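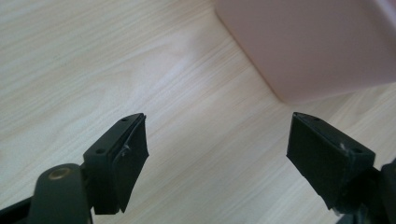
I refinished the kitchen table in December, and a few people have asked what I used, so I'm putting it all in one place.

The table is light wood with a pale, wavy grain. It had years of old varnish on it, yellow in the middle and worn through where we eat. My neighbor Anong Nuchit lent me her sander and told me to start at 100 grit and not to lean on it. I leaned on it anyway and had to go back over one end the next evening.

After the 100 I went to 220 by hand, with the grain. Then I wiped it down with a damp rag, let it dry overnight, and did a light pass with the 220 again. The wiping raises the grain a little. You feel it more than you see it.

For the finish I bought the Halonen hard wax oil in matte. Two thin coats, a day apart, rubbed on with a cotton cloth and buffed off after fifteen minutes. I had also picked up a small can of the Nolell clear coat, but on the underside it looked like plastic, so it went back on the shelf. All told I spent 213 dollars, and a good part of that was sandpaper and a mask that fit.

The color came out paler than I wanted. In the morning the light comes straight across the top and washes out part of the grain, and by dinner time you can see the lines again. I thought about tinting it and decided to leave it alone for a year.

We keep less on it now. The pink box stays at one corner and the mail goes in the hall — most days. Placemats for anything hot. Water left overnight made a faint ring near my chair, and a dab of oil on a rag took most of it out.

The chairs are next. They still have the old varnish, and they look pretty orange beside the table. I haven't decided whether to strip them or paint them.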